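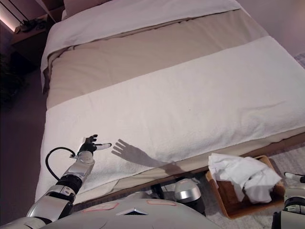
Groreck Project Asks State Senate to Post Judicial Nominee Questionnaires Before Confirmation Hearings

For immediate release
July 2025

The Groreck Project, a nonpartisan group that follows state court appointments, today asked the state Senate to change its rules so that the public can read a judicial nominee's written questionnaire before the confirmation hearing is held.

Under the current rules, nominees to the appeals court and the state supreme court fill out a questionnaire covering their past cases, outside income, memberships and public statements. The answers go to senators and their staff. Members of the public may ask for a copy, but only after the vote, and the copy is provided on paper at the clerk's office in the capitol.

The proposed change would require the clerk to post each questionnaire on the Senate website at least 5 days before the hearing. Home addresses, account numbers and the names of minor children would be removed first. Any letter a nominee sends later to correct or add to an answer would be posted in the same place.

The request follows the March hearings on the current group of appeals court nominees. Several senators quoted from questionnaires that people in the room had not seen, and reporters who asked for the pages being quoted were told to file a request after the vote. The Groreck Project takes no position on those nominees or on any vote cast.

What the proposal would do

The text sent to the Senate is short. It amends one section of the confirmation rules and adds a new one. The main points are:

Questionnaires would be posted as searchable files, with attachments.

A hearing could not begin until the posting period had run, unless two-thirds of the senators present voted to waive it.

Written comments from the public would be accepted until the day before the hearing and kept with the nominee's file.

Minutes of the hearing would be posted within 3 weeks. They are now posted when staff time allows - for some past hearings, that has meant after the nominee was already sworn in.

The proposal does not change what nominees are asked. It does not give any outside group a formal role in the hearing, and it does not apply to trial court judges in counties where those judges are elected.

The Groreck Project sent the same text to the leaders of both parties. It asked each office to say in writing whether it would support a vote on the rule before the next round of nominations.

Responses so far

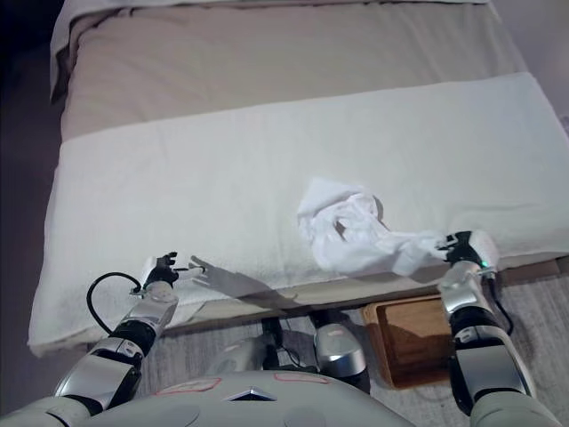 Celtura, in a letter responding to the draft, agreed that the questionnaires should be public but said the posting period was too short for anyone outside the capital to read a long file and send a useful comment. The letter also said that the waiver should need a reason stated on the record, "so that it does not become the ordinary way of doing things."

The Groreck Project has added the second suggestion to its text. It left the posting period as it was, after hearing from Senate staff that a longer one could push hearings past the deadline for acting on a nomination.

The Soltetti Lawyers' Forum has raised a different concern. It believes some lawyers in private practice may turn down a nomination if client information could become public. The proposal allows a nominee to mark an answer as privileged, and the clerk would then post the rest of the form with a note showing where material was held back.

Next steps

The rules may be amended at any regular session by a majority vote. The Groreck Project will hold a public meeting on the proposal at the Usmani Library, in the lower-level meeting room. The room seats 100 and no registration is needed. Copies of the proposal and a blank questionnaire will be handed out at the door, and the date will be listed on the project's website once the Senate calendar is set.

Written comments on the draft can be mailed to the Groreck Project office or left at the library's front desk.

About the Groreck Project

The Groreck Project collects and publishes records on the selection of state judges. It does not endorse nominees, candidates or parties. It is paid for by individual donations and does not accept money from law firms with cases before the state's appeals courts.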